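3.2 Where the folded pile goes

I should say up front that I came to this question through my own laundry, long before Sarita Thakur and I had any plan to write it up. I fold on whatever flat thing is nearest, and my finished pile creeps toward the middle until I'm folding on top of it. Sarita puts hers in the far corner and never moves it. We argued over that for most of August, and then we started asking other people what they did (this is how most of our studies begin, I'm afraid).

We ended up with 30 folders, 20 from the Desgate building and the rest from Cosgrove, and each of them kept a diary of their laundry for 59 days. We asked for very little: where the basket stood, where the garment was laid out, and where it went once it was folded. Ekene Onyeka coded the diaries, and I went over the odd ones a second time. We call the three spots source, work area and rest, which sounds grander than it is. Figure 2 has the layout we refer to as "corner rest" in everything that follows.

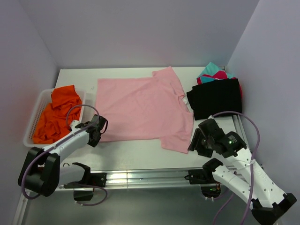

Figure 2. Corner rest: basket to the left, T-shirt laid out in the center, folded garment at the back right.

Corner rest was the layout people stuck with longest, and I was a little annoyed to find that out! Our folders liked it mostly for the clear patch in the middle. A T-shirt takes up a lot of room before it's folded, and with the hem toward the basket and the collar pointing away, as in Figure 2, one sleeve reaches toward the back and the other comes down near the front of the table. Put a pile anywhere near the center and a sleeve ends up lying on it. Several diaries mention exactly this, some of them in language we have left out.

The corner has its own trouble, though. Things that aren't folded drift back there too – a sock without a partner, a top somebody meant to deal with later – and the pile then gets built on or against them. In Figure 2 there's a crumpled turquoise and pink piece tucked in behind the black stack, and our diaries are full of the same thing. We coded these as "strays". Ekene wanted to count a stray as part of the rest pile and I wanted it back in source, so we gave it a code of its own and moved on.

I still fold in the middle, by the way. The next section takes up the basket – which side it stands on, and how often people shift it before they reach the bottom.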